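Le tube, la boîte et le torchon

Les machines savent-elles enfin ranger derrière nous ? Une visite à Galtgate, entre le café et la vaisselle

Ma grand-mère tenait pour acquis qu'une maison se jugeait à son évier. Je pensais à elle en poussant la porte de l'atelier de Galtgate, un matin de décembre, avec cette question un peu naïve que je traîne depuis des années : quand donc une machine viendra-t-elle débarrasser ma table ? On nous la promet depuis si longtemps -- mon père, déjà, découpait des articles sur la bonne mécanique qui repasserait ses chemises -- que j'avais fini par ranger l'affaire avec les voitures volantes.

Danuta Nowakowski m'a accueillie avec du thé beaucoup trop fort et une franchise que j'ai tout de suite aimée. Elle dirige ici une petite équipe qui travaille sur les gestes ordinaires : fermer un tiroir, ramasser une chaussette, remettre le bouchon sur ce qui en avait un. « Les gens me demandent si notre robot sait cuisiner, soupire-t-elle. Moi, je serais déjà contente qu'il pose une cuillère sans la lancer. »

Ce qui marche, ce qui coince

Il faut être juste, certaines choses marchent, et même joliment. J'ai vu un bras plier une serviette de toilette avec un soin que je n'ai jamais obtenu de mes enfants. Il lui a fallu 14 minutes, certes, et la serviette avait été posée bien à plat devant lui, mais enfin le pli était droit ! À l'usine d'Ondham, où j'étais passée la semaine précédente, les machines trient des pièces à longueur de journée sans que personne s'en étonne plus. Vusumuzi Potgieter, qui en surveille une rangée, m'a expliqué que tout le secret tenait dans l'ennui : même pièce, même bac, même lumière, du matin au soir.

Or une maison, c'est tout le contraire. On y trouve des objets mous, des objets transparents, des objets qui roulent, et surtout des objets qui ne sont jamais au même endroit deux fois de suite. Cameron Menzies, le plus jeune de l'équipe, m'a dressé la liste de ses bêtes noires sur le dos d'une enveloppe : les sacs en plastique, les verres, les chaussettes retournées, les câbles de téléphone. Un verre, une caméra le devine plus qu'elle ne le voit. Un sac change de forme dès qu'on le touche, et la machine, qui croyait tenir quelque chose, tient soudain autre chose.

La leçon de la salle de bains

L'équipe apprend donc à ses machines par l'exemple, un peu comme on apprend à un apprenti boulanger. Une personne prend en main une pince munie d'une caméra et fait la tâche elle-même, lentement, des dizaines de fois, en déplaçant chaque fois les objets. Pour le seul rangement des affaires de toilette, ils en sont à 700 passages. Isla Halliday, qui en a fait une bonne part, m'a avoué qu'elle rangeait désormais sa propre salle de bains avec deux doigts raides, par habitude, et que son compagnon s'en amusait beaucoup.

J'ai demandé à essayer, évidemment. La pince est plus lourde qu'on ne croit, et l'on découvre vite tout ce que nos mains font sans nous le dire : le pouce qui corrige, la paume qui rattrape. J'ai lâché une brosse à dents, puis je l'ai lâchée encore, et Isla a eu la gentillesse de regarder par la fenêtre. Une table en bois clair, un tube de dentifrice, un récipient de plastique transparent, deux mâchoires noires garnies de patins : le matériel d'une leçon est d'une modestie désarmante.

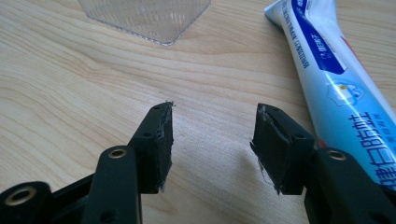

Et chez nous, alors ?

Jeanie Forsyth, qui prête sa maison de Lindsay pour les essais, a vu passer trois générations de machines dans sa cuisine. La dernière réussit à débarrasser le petit déjeuner en 29 minutes, à condition qu'on ait retiré la nappe. « Moi je le fais en cinq, et en écoutant la radio », m'a-t-elle dit, sans méchanceté aucune. Elle s'y est attachée, je crois. Elle lui parle, en tout cas, et lui laisse le passage dans le couloir.

Danuta refuse de me donner une date. J'ai insisté, comme on insiste toujours, et elle a fini par lâcher que dans 10 ans, peut-être, une machine patiente pourrait s'occuper du linge d'une personne âgée, et que cela vaudrait bien tout le mal qu'on se donne. Pour le reste, les verres, les miettes, le désordre vivant d'une famille, elle a levé les épaules et resservi du thé.

Je suis rentrée par le train du soir. L'évier était plein, bien sûr. J'ai retroussé mes manches, et j'ai pris le torchon accroché à la porte du four.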